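Category: Lists > Workshop and Open Day Notes

[list] Open day at Plenatville: hand-held gripper demonstration
Posted May 26, 2025 by Belmiro Quintela

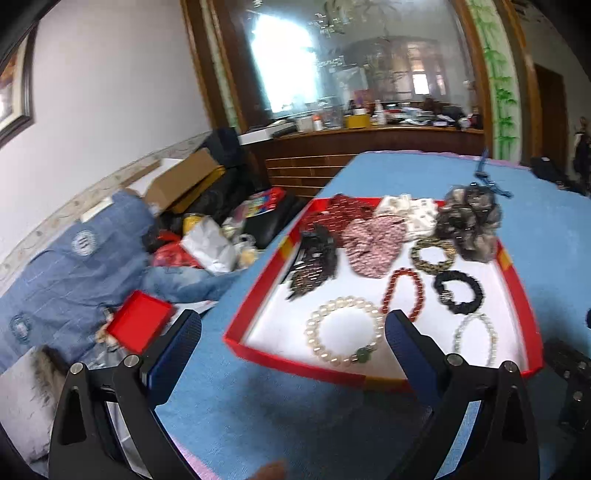 RE: WHAT I SAW AND WHAT I WOULD ASK

Hello all,

Amado Cabrera wrote:

> I could not come to the open day. Was the hand-held gripper
> only shown on blocks again, like in March? We are thinking
> of trying one at Sandhu, but our items are small and soft.
> Also, is it heavy for the wrist?

Amado, no blocks this time. The Tedonau people worked with a red-sided tray of hair ties and beaded bracelets, on a bed with a light blue fleece blanket. I think this is a fair test for you, as a satin scrunchie and a string of pearl-coloured beads do not behave the same way at all.

The fingers are thick and black, with a dark blue textured pad on the inner face. I asked if the pads can be changed. They can, with a small screwdriver, and they keep two kinds. The whole tool weighs 334 grams. I held it for a few minutes and my wrist was fine, but I would not like to do a full afternoon without a rest.

Visitors could try for themselves. My first attempt was at the leopard-print scrunchie and it went well. The bracelets were harder for me — I closed the fingers too early and the beads rolled away from the pads. The demonstrator told me to come down more slowly and to wait before closing. After this I was better, though not good.

They said they have 153 recordings from this kind of tray and want roughly double before autumn. I did not understand how they choose which ones to keep. If somebody from Venditz was in the later group and heard the answer, please write to the list.

I have the printed handout, four pages, and can scan it for whoever wants it. Amado, they will also lend a tool for two weeks if you ask before the end of the month.

Regards,
Belmiro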